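Cedaton Airfield Visitor Services
Household and Workshop Tips: Preparing for a Day at the Air Show

Spectators are asked to complete their preparations at home. Parking areas open early, and supplies on the field are limited.

Hearing protection
Foam earplugs should be rolled thin, inserted, and held in place until they expand. Earmuffs should be wiped with a damp cloth and mild soap, then left to dry overnight. Cracked ear cushions no longer seal properly and must be replaced. Children should try on their earmuffs at home for 10 minutes before the event.

Folding chairs and canopies
Tighten all bolts and check each locking joint. A drop of light oil on a stiff hinge is sufficient; wipe off the excess so that it does not stain clothing. Canopies must be secured with weights, as stakes are not permitted on the grass beside the Enen taxiway.

Food and drink
Freeze 2 bottles of water the night before and place them at the bottom of the cooler. Sandwiches keep best in rigid containers. Glass is not admitted.

Personal items
Wind on the open field is often strong. Long hair should be tied back, and hats should have a chin cord.

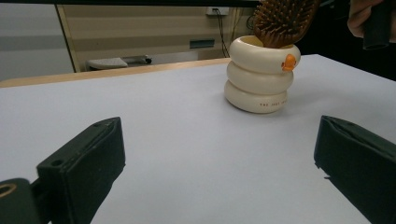
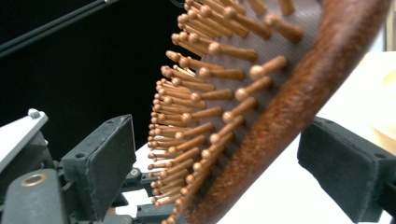 Cup on the white surface, first picture; brush bristles, second picture.
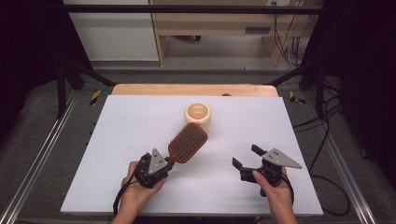
Dust from the field settles on everything carried in. On returning home, shake blankets outdoors before washing them, and vacuum the car mats before any damp cleaning. Camera lenses should be cleared with a blower first, and only then wiped with a lens cloth.

Chairs should be stored dry, with the feet rinsed of mud.

Last updated Mar 23, 2026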